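Shop build meeting – minutes
Thursday, 7 pm, shared workshop
Present: Arnout Aerts, Willy Geerts (notes), Erkine crew. Stadik sent apologies.

1. Last minutes. Ok'd, no changes.

2. Arm build (Clinetti). Base bolted down, shoulder joint still has play. Arnout wants a clutch between motor and joint so the arm goes limp on power loss. Idea is to reuse the electromagnetic clutch off a car AC compressor – cheap, plenty strong. Willy worried about weight. 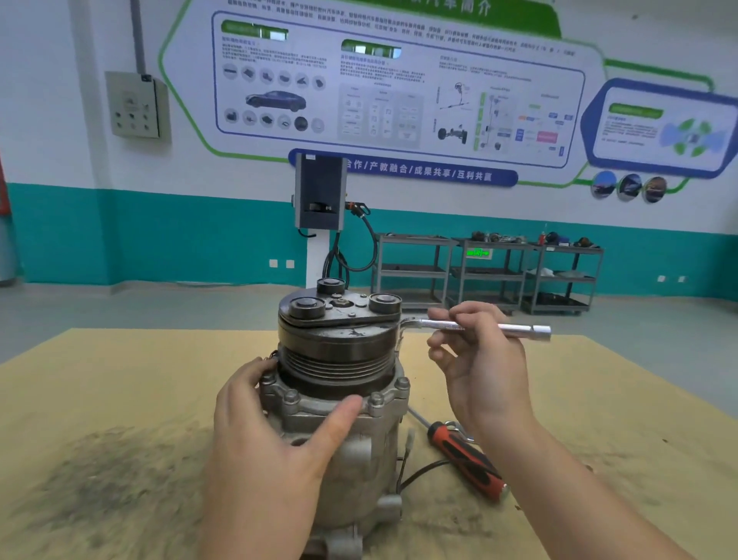 Clutch plate has to come off clean or the hub is no use to us. No prying with screwdrivers pls. Arnout to measure coil draw and shaft size, post numbers on the Yüksel board before anyone cuts an adapter. Housing bolts go in a labeled tray, last time they got mixed up with the gripper parts.

3. Controller. Firmware build 2807 drops the home position after restart. Roll back for now. Willy to recheck limit switch wiring, 4 of 6 done.

4. Compressor teardown. Keep the pulley and the wire w/ connector. Body goes to scrap unless somone claims it.
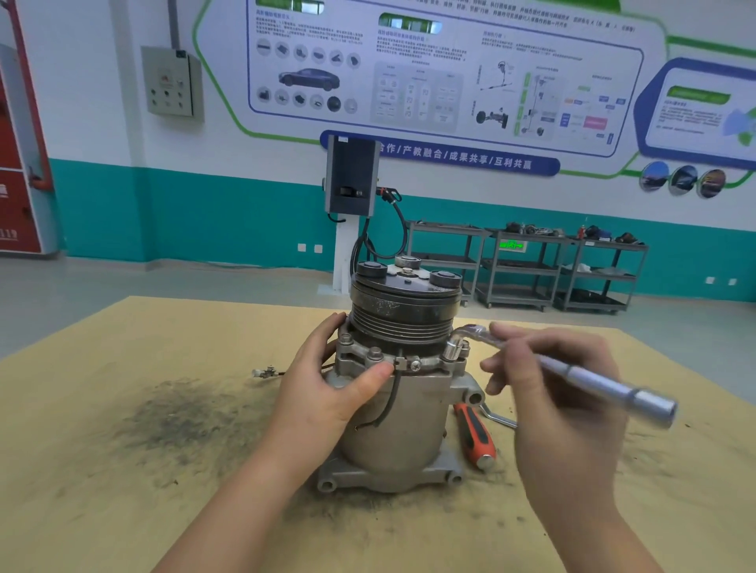 Item 4 – socket wrench on a housing bolt, AC compressor

5. AOB. Bench to be wiped down after each session. Key stays with Arnout til January.

Closed 8:40.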